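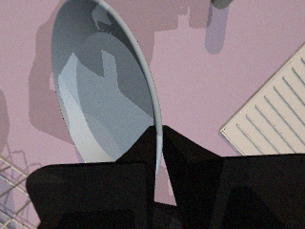

*Simulated wrist view: gripper at the lower rim of the oval dish, ribbed tray to the right, wire rack at lower left.*

**To:** handling-practice list
**Date:** 2023-02-25
**Re:** Draft guidance, clause on open dishes and bowls

Dear colleagues,

Masanobu Sasaki wrote:

> The January draft says that the tool shall approach "with due care". Roststead cannot test against that. Could the clause state a speed and a distance, and say whether simulated trials count towards the 200 required?

The editors accept the first point. The following wording is proposed:

> Within 60 mm of a rim, the tool shall travel at no more than 80 mm per second. The fingers shall be open and placed on either side of the rim before any closing movement is ordered.

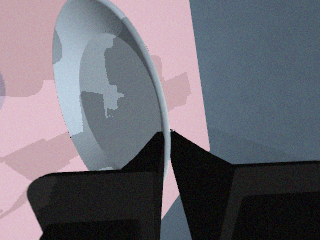
The words "on either side of the rim" are meant strictly. A fingertip resting on top of the rim does not meet the clause, even if the grip that follows is sound. Where the wrist view does not allow a clear judgement, a second view should be kept with the trial record.

On simulated trials, opinion remains divided. Katier would accept them in full; Guérin would accept none. The editors suggest that they may count for up to half of the total, provided that shadows are switched on – including the shadow of the arm itself – and that the scene file is lodged with the results. Jinberg has asked for a further limit of 3 repeats per starting position, and we see no objection.

Members who wish to comment on the clause are asked to quote its wording in full and to reply to the list.

Yours faithfully,

Maxence Cordier
For the editors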